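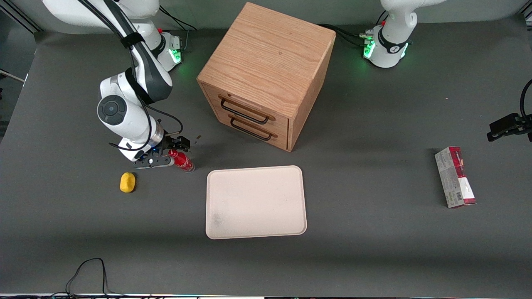

Week 4 handout – Teaching by demonstration
Unit coordinator: Nour Chidiac. Labs: Maya Nimri.
Updated 23/10/2025

Share (3) | 2 comments

There are two common ways to show an arm a task. In hand guiding you hold the arm and move it through the job while the joint angles are recorded. In remote control you stay back and drive it from a second device – a pair of leader arms, a controller or a headset.

Hand guiding is easy to learn, but your own hands and sleeves end up in the camera views. Remote control keeps them out. The cost is feel: most operators grip too hard in their first session.

We use this site uses cookies to improve your visit. Accept | Settings

Each demonstration is one attempt from start pose to release. For the lab:

Move at a steady pace. Long pauses get learned too.
Open the fingers fully before you come down on an item.
Judge the last few centimetres from the wrist view.
Change the starting layout between attempts.
Mark a dropped item as a fail and keep the file.

Each group records 100 demonstrations. Check the gripper label before saving – left and right were swapped in 1,252 files from the April group, and relabelling was slow.

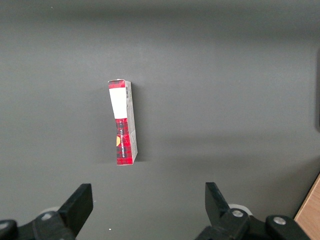
Tall, narrow packets tip easily. Line up both fingers before closing, and close slowly. Bring your log sheet to the next lab.

Comments (2)

Rimside: Do failed attempts count toward the 100?

Maya Nimri: No, but hand them in as well.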